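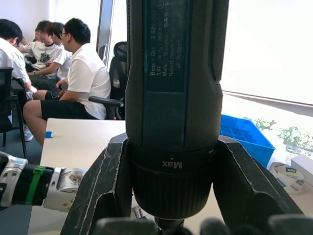

We opened, as we so like to, with the letters to the prisons ministry, and Noemi Whitlock kindly read the reply we've waited for since April. The screwdriver label says "Made in Malaysia", and Tülin asked that our next appeal go to readers there too. Agreed, gladly.

Aslı Tokgöz reported 3,828 signatures for the detained journalists,

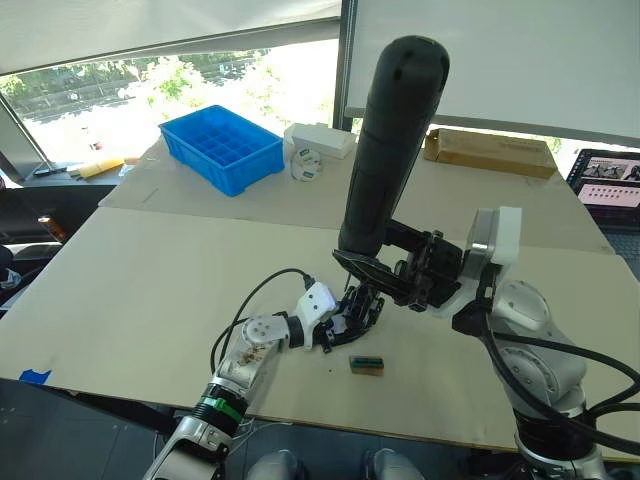

and 66 of our 77 members have signed as well, bless them. Catríona will chase the rest.

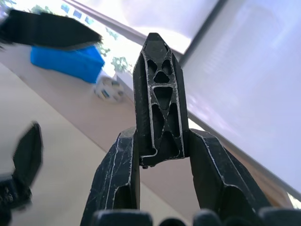 *Black part with triangular cutouts.*

Next meeting: Masanobu to chair.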